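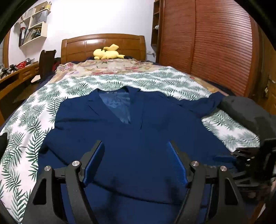 Section 4. Folding a tailored jacket for travel or storage

4.1 Before you start

This section covers lined jackets with a notched collar: blazers, suit jackets, and most school or uniform jackets. For coats, go to Section 5. For knitwear, go to Section 3, where the rules are easier and harder to get wrong.

Read the whole section once with the jacket still on its hanger. Then put the guide down and do it. Stopping halfway through step 5 to find your place on the page is how sleeves get folded twice.

A word about promises. Most instructions for packing a jacket tell you it will come out without a crease. We have tried the shoulder-inside-out fold, the bundle, the roll, and the plastic sleeve, and we have yet to unpack a jacket that could go straight into an important meeting. The Udano method gives you fewer creases, in places that hang out sooner. If you need a jacket with no creases at all, carry it in a garment bag or wear it on the trip.

You will need:

A bed or a large table, made up or covered with something clean
The jacket, buttons undone
The Plesa folding board (supplied)
Two sheets of plain tissue paper (not supplied)
A soft clothes brush

The kit also contains a tube of scented paper strips. You can leave these in the box. They do nothing for the fold, and the scent stays in a lining longer than you would like.

Note: A bed is better than a table for most people. The surface gives a little, and there is room for both sleeves to lie out at the sides. A printed sheet is fine. A loose quilt is a nuisance, so push it up toward the headboard and work on the flat part.

4.2 Laying out

1. Empty every pocket, including the small one inside. A pen cap or a folded receipt will press its outline through the cloth overnight.

2. Brush the jacket on the hanger, from the collar down. Lint shows on navy and black more than on anything else, and folding works it into the weave.

3. Lay the jacket on its back, front side up, with the collar toward the head of the bed. Let it fall open at the front so that you can see the lining.

4. Pull each sleeve out to its own side. They don't need to be perfectly straight at this stage, but they must not be trapped under the body.

5. Smooth the body with flat hands, working from the middle out to the side seams, then down to the hem. Soft wrinkles across the torso will usually move. Sharp ones won't, whatever the packaging on your last travel product said. If the creases are set, stop here, steam the jacket, and let it cool on a hanger before you begin again.

CAUTION: Do not fold a jacket that is damp, even slightly. This includes a jacket you have just steamed. Moisture trapped between the cloth and the lining can leave a mark that a dry cleaner may not be able to remove.

6. Find the label inside the neck and read it. If it says the cloth is velvet or corduroy, do not use this method. The pile will crush along the fold, and we don't know of a reliable home remedy.

4.3 Folding

7. Turn the jacket over so that it lies face down. Check that the lapels are still flat underneath. If one has rolled under itself, lift the jacket and lay it down again. Reaching in to fix it by feel rarely works.

8. Place one sheet of tissue down the center of the back. Set the Plesa board on top, with its short edge just below the collar.

9. Bring the right side in over the board, then lay the sleeve straight down along it. The cuff should point at the hem. Repeat on the left.

Note: Long sleeves will overshoot the board. Turn the cuff back once, loosely, and tuck the second sheet of tissue into the bend. Do not press it down.

10. Slide the board out toward the hem. Hold the shoulders with your free hand while you do this. The box claims that the board "glides out" — ours has to be coaxed, and on a satin lining it tends to bring the lining along with it. Go slowly and stop if you feel a drag.

11. Fold the hem up to the collar in one movement. One fold is enough for a suitcase. If your bag is too small for a jacket folded once, you need a bigger bag or a smaller jacket. A second fold will undo most of what you have just done.

4.4 Packing

12. Put the jacket in last, on top of everything else, with the fold toward the hinge of the case.

13. Close the case without leaning on it. Compression straps are good for sweaters. Leave them off jackets.

CAUTION: Vacuum bags are sold for this purpose, including the Vandenberghe bag listed in our own catalog (part 3468). We recommend it for quilts and pillows. We do not recommend it for anything with shoulder pads or a shaped chest.

4.5 Unpacking

14. Take the jacket out as soon as you arrive and hang it on a shaped hanger. A wire one will put points in the shoulders.

15. Leave it overnight if you can. Hanging it in a steamy bathroom is popular advice. We found that it helps light wool a little and does nothing we could see for polyester blends.

4.6 If the result is poor

Crease across the lapel: the lapel rolled under at step 7. Steam from the inside of the jacket, never directly on the face.

Lining hanging below the hem: the board pulled it at step 10. Hang the jacket and ease the lining back up with your fingers.

Ridge down both sides of the back: the board is too narrow for the jacket. The standard board (part 2373) suits small and medium sizes. For larger sizes, the manual for the Ukmont wide board applies from step 8 onward, although a piece of stiff card cut to size does the same job for less money.

Shiny patch on dark cloth: this comes from a hot iron and has nothing to do with folding. See Section 7.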